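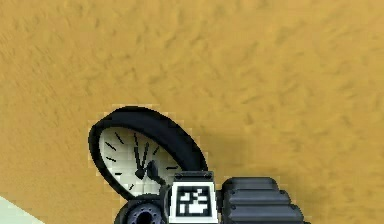
A round clock with a thick black rim, against a golden-tan surface

My brother-in-law rang me one evening in March, very pleased with himself, to say that he had bought a robot. He meant a piece of trading software. It was going to buy and sell currencies for him while he slept, and he'd got it for less than the price of a decent pair of shoes. Did I want the link?

I did want the link, I'm afraid. I've written about household money for long enough to know better, but I had never tried one of these things, and the sales page had a graph on it that went up like the side of a house. So I set myself a small project. I would put 500 pounds into an account, let the software run for 17 weeks and write down everything that happened, including the bits that made me look daft.

The program was called Colel. You hook it up to your broker's trading platform, tick a few boxes and choose how much it's allowed to risk on each trade. I picked the lowest setting (I'm a coward, and it was my own money). Then you leave it alone, and this is where I went wrong almost at once.

I couldn't leave it alone! For the first fortnight I looked at it before breakfast, on the bus, in the queue at the chemist and once during a school concert. Colel had bought some euros. Colel had sold them again and made me enough for half a sandwich. I was delighted out of all proportion and told several people who hadn't asked.

By the end of week five I was up 22 pounds and had started doing sums on the backs of envelopes, the sort where you assume the same thing will go on happening for ever.

It was about then that I went to see Amândio Prata. He used to write this kind of software for a small firm called Jodum and now teaches evening classes in bookkeeping over in Illgate. He made me a very strong coffee and asked to see my trading history, and he scrolled through it without saying anything for what felt like a long while.

"Look at your losers," he said.

I told him there weren't any, more or less. He said that was what he meant. Colel hardly ever closed a trade at a loss. When one went against me it would simply open another in the same direction, a bit bigger, and wait for the price to come back. Mostly it did come back and the whole bundle closed with a small profit. I had four of these bundles in my history and hadn't noticed a single one, as I'd only been looking at the total at the bottom.

"And when it doesn't come back?" I asked.

He shrugged and gave me a biscuit.

I'd like to say I went home and switched it off. What I did was go home and read the manual, all of it, which I should have done in the first place. The doubling-up was in there, on a page headed Recovery Mode, and it was turned on by default. The low risk setting I'd been so proud of only applied to the first trade in each bundle. After that the software pretty much pleased itself.

I turned Recovery Mode off. The next few weeks were dull and slightly depressing. Without it Colel won some and lost some, and the costs nibbled away at whatever was left. There's the spread, the gap between the buying price and the selling price, and you pay it every time whether you're right or wrong. There's also a small overnight charge if a trade is left open. I'd seen both mentioned on the broker's site and thought, oh well, pennies. But a program that trades all day long gets through a lot of pennies.

I also tried running it through old prices, a back-test as they call it, to see how it would have done in the past. With the settings that came in the box it did marvellously. I changed one number by a tiny amount and it did terribly. Graça Veloso, who ran a trading desk at Naidoo before she took up beekeeping, laughed when I told her. She says anyone can draw a key to fit a lock they've already got in their hand. If you fiddle with the settings until last year looks wonderful, you've learned a lot about last year.

Her advice was to use a practice account for much longer than you want to, and to ask what the single worst day looked like before you ask about the best month. Most sales pages don't mention the worst day. I've been back to check a fair few of them.

When my 17 weeks were up I had 384 pounds left. I moved it back into my savings, where it earns very little and I never think about it on the bus.

My brother-in-law has kept his going with Recovery Mode on, and at the time of writing he's ahead. He mentions this quite often. I've sent him the page number from the manual twice now, and he says he'll have a look when he gets a minute.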